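居家窍门 > 客厅 > 玻璃茶几的清洁与保养

玻璃茶几怎么擦才不留印子

玻璃台面的茶几好看，也容易显脏。指纹、杯底的水圈、灰尘，光线一斜全出来了。很多人擦完觉得更花，多半是布和清洁剂用得不对，跟力气大小没有关系。

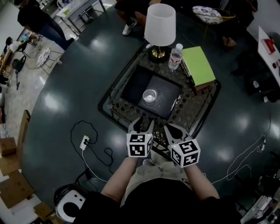
先说布。旧毛巾和纸巾都会掉毛，擦完台面上一层细绒。建议备两块超细纤维布，一块湿用，一块干用，分开放。洗的时候不要加柔顺剂，柔顺剂会在纤维上留一层膜，再擦玻璃就会起雾。布用旧了发硬，可以拿去擦地脚线。

再说水。自来水偏硬的地方，干了以后会有白点。用凉开水或者桶装纯净水兑清洁液，白点会少很多。常用的配法是800毫升水加两勺白醋，再滴一滴洗洁精，装进喷壶摇匀。洗洁精多了要反复过水，一滴够用。白醋不要碰到大理石或者人造石的部件，如果茶几是玻璃配石材，就只用清水加洗洁精。

擦的顺序：
1. 把台面上的东西全部拿走，遥控器和杯垫也拿走。
2. 用干布或软毛刷把浮灰扫掉。有沙粒的时候直接上湿布，容易划出细痕。
3. 喷在布上，不要直接喷在玻璃上。液体顺着边流进玻璃和框架的接缝，时间长了胶垫会发黄。
4. 横着擦一遍，竖着擦一遍，再用干布收干。
5. 蹲下来，从侧面对着窗户看一眼，有印子的地方哈口气再擦。

最好在早上或者傍晚擦。中午太阳直晒的时候玻璃发热，水干得快，还没来得及收干就成了水痕。

顽固的污渍分开处理。蜡烛油用冰袋敷几分钟，变脆以后拿旧银行卡平着推掉。贴纸残胶用吹风机低档吹软，揭下来，剩下的用食用油抹一下，过十分钟再用洗洁精水擦。指甲油用棉签蘸洗甲水，只擦有污渍的那一小块，别碰到框架的漆面。杯底水圈如果是水垢，用蘸了白醋的厨房纸盖上一刻钟，擦掉以后过一遍清水。

金属框架比玻璃省事。喷漆的黑色框架用拧干的湿布擦，马上擦干，焊接处和桌脚内侧最容易积灰，可以用旧牙刷。掉漆的地方先用细砂纸轻轻打磨，我用的是3,000目的，磨完擦净，再点一层同色补漆笔，放一晚上。不打磨直接补，过一阵会起皮。钢丝球和去污粉都不要用。

带下层隔板的茶几，下层往往比台面还脏，灰从四面进来，平时又看不见。有花纹的隔板尤其显不出灰，等看出来已经是一层了。每个月把下层清空一次，吸尘器换上毛刷头先吸，再用湿布擦。隔板如果是贴面的，水不能多，边角翘起来的地方要先用木工胶粘好，压上几本书，等胶干了再打扫。

玻璃和框架之间一般有几个透明的小胶粒，用来防滑和减震。胶粒老化以后会变硬或者变黏，台面就会晃，放杯子有响声。更换的时候要两个人抬玻璃，戴手套，平着抬，竖着靠墙放，底下垫毛巾。旧胶粒的残胶刮干净，新的贴在原来的位置。五金店有卖，直径照着旧的买就行。

日常使用注意几点。刚离火的锅不要直接放上去，普通玻璃遇到温差可能会炸，钢化玻璃也经不起反复冷热。杯垫选软木或者硅胶的，陶瓷杯底没上釉的那一圈很粗糙，拖来拖去会磨花台面。家里有小孩的，四个角装防撞条，选带背胶的那种，贴之前用酒精把边缘擦一遍，干透再贴，否则几天就掉。不要坐在台面上，也不要站上去换灯泡。

发现玻璃边缘有小缺口，先别继续用。细小的缺口可以找玻璃店磨边，钢化玻璃不能自行打磨，有缺口就换一块。量尺寸时长宽各量两次，厚度也要量，圆角的最好拿硬纸板描一个样子带过去。

已经有的浅划痕，可以用玻璃抛光膏加绒布打圈擦，先在不显眼的角上试一下。指甲刮过去能感觉到凹槽的，抛光膏没有用，铺一块桌旗盖住就好。牙膏的办法也有人用，颗粒粗细不一，我试过一次，那块地方后来一直有点发乌。

喷壶里没用完的醋水放两周就倒掉，重新配。布擦完当天洗，晾在通风的地方。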